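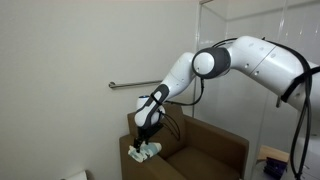

FENCOMBE, 2021-12-06. Zulline, which runs serviced apartments and a linen service in Fencombe, will put robot arms to work on towel handling at its Skorkutik building starting in April. The arms run on software from Noiphan.

Room staff at Skorkutik handle 800 towels on a full changeover day. Under the new setup, an arm picks up towels left on chairs and other furniture, folds them and sets them down for a person to check. Staff keep the beds, the bathrooms and the final look at each room.

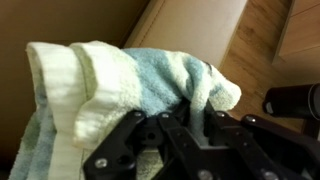
Terry cloth is hard for a machine to hold. It bunches up, the hems are thicker than the rest, and a towel never lies the same way twice. Staff have been showing Noiphan's engineers how they pick one up and which folds they will not accept.

No jobs will be cut. The 14 people on the room team keep their hours and pay. Five of them will train to run the arms, clear faults and stop a machine when needed, and they will move up one pay grade when training ends. Shifts that now include three hours of folding will be rewritten with the team before the start date.

Zulline will review the work with staff after the first season and has made no decision about its other buildings.

Press contact: Zulline press office, Fencombe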